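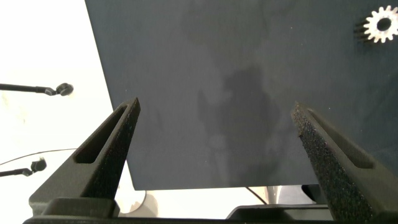
4. Setting up a lesson recording in Fleltlow

Before you start, sign in with a teacher account. Student accounts can view recordings but cannot create them.

1. Open Classes and select the class that will receive the recording.

2. Select New recording, then enter a title. Titles longer than 18 characters are shortened in the student view.

3. Under Source, choose Slides, Camera, or Both.

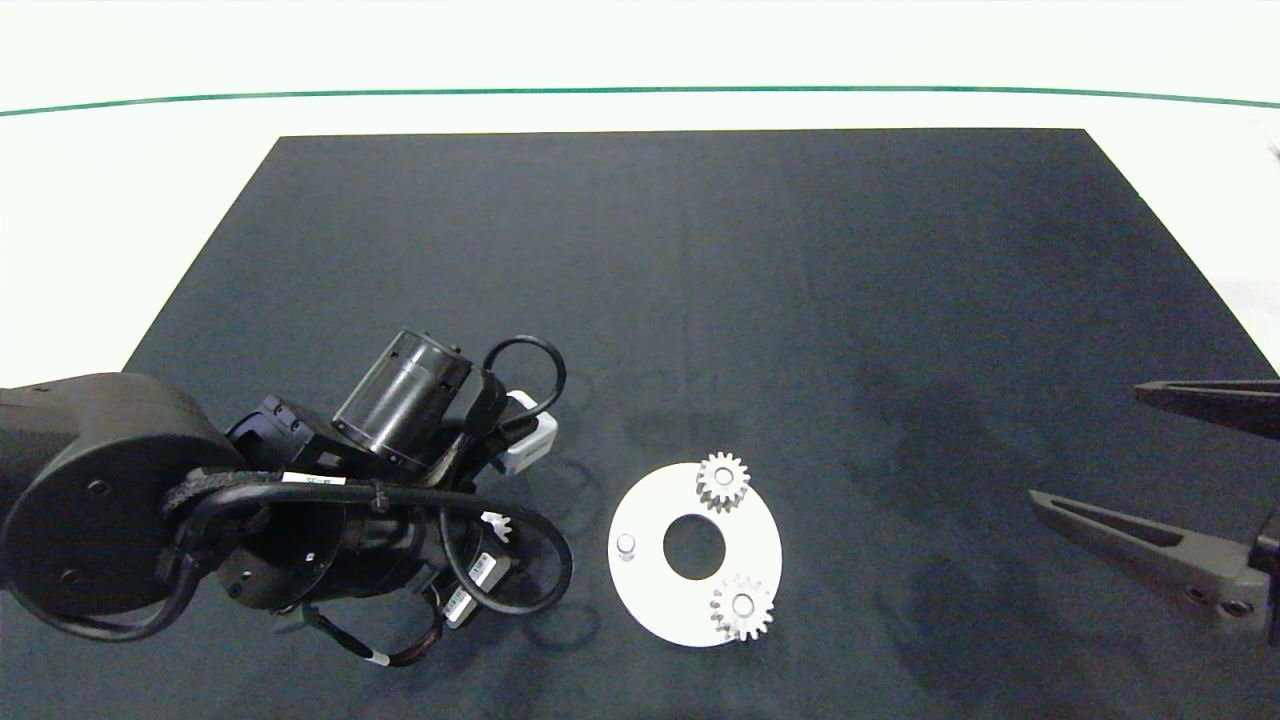 4. If you chose Camera, select Preview and check the contrast between the work surface and the object you plan to show. Adjust the Exposure slider until edges are clear. Dark equipment on a dark surface, such as a black arm on a charcoal-gray mat, usually needs a higher setting — raise it one step at a time and wait for the preview to refresh.

5. Set the segment length. The default is 6 minutes. The shortest segment allowed is 2 minutes.
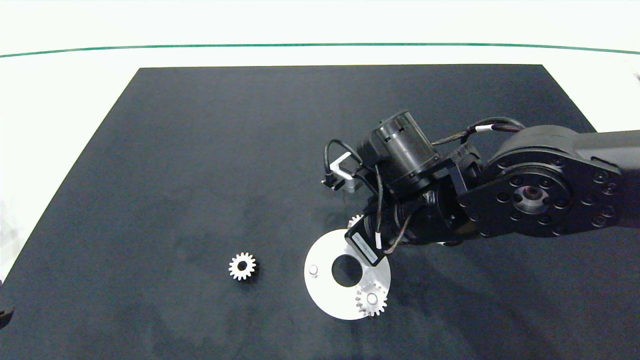
6. Add a pause point at the end of each segment if students are to answer a prompt before going on. Each recording can hold up to 10 pause points.

7. Select Save draft. Drafts are visible only to you and to co-teachers.

Note: Captions are generated after the draft is saved. Review them before publishing.

Caution: Deleting a pause point also deletes any student responses attached to it. Export the responses first (see Section 6).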